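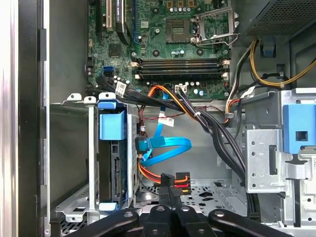

An open desktop tower with its memory slots empty. The blue data cable runs to the back of the drive.

Workshop Tips: Which Bench Chores Can a Machine Take On?

Published by the Bivari Repair Service, Brerkport
2023-12-11

Members frequently ask whether robot arms are ready to share the work of a home or small repair shop. The Service reviewed the matter in August, over 90 bench hours at its Brerkport site. The guidance below reflects the present position and will be revised as equipment improves.

Suitable for a machine, with supervision

Lifting loose drives and cards from a tray and setting them in a padded bin is within reach of most current arms. So is holding a work light steady. Sorting screws by length is reliable when the screws are spread on a flat, matte surface.

Suitable for a person only

Cables remain the chief difficulty. A soft cable moves when it is touched, and a gripper that closes on the wire instead of the plug may damage the contacts. Data and power plugs should be released by hand. Grasp the body of the plug, press the latch if one is fitted, and pull straight back.

An open processor socket must be kept clear of fingers and tools alike. Its contacts bend easily and are seldom worth the cost of straightening. Fit the protective cover if the socket will stay empty.

Preparing a tower for shared work

1. Shut the computer down, unplug it at the wall and lay the case flat.
2. Photograph the cable routing before anything is disconnected.
3. Leave existing label tags in place. Add new ones to any unmarked cable.
4. Tie slack cable bundles to the side of the case, away from the drive bays.
5. Release plastic drive clips by hand. Too firm a grip will crack them.
6. Do not open the power supply under any circumstances.

Time and cost

In the August review, a trained person removed a drive in 4 minutes. The arm, with an operator standing by, took around three times as long. For a household with one or two computers, a good screwdriver and a clear table remain the better purchase.

Search this site
Enter keyword
Go

Related items
Cleaning Dust From a Case Fan
Gutgate Depot: Accepted Electronics
Storing Spare Memory Safely
Khamphan Bench Mats: Care and Washing
Can a Machine Fold Towels Yet?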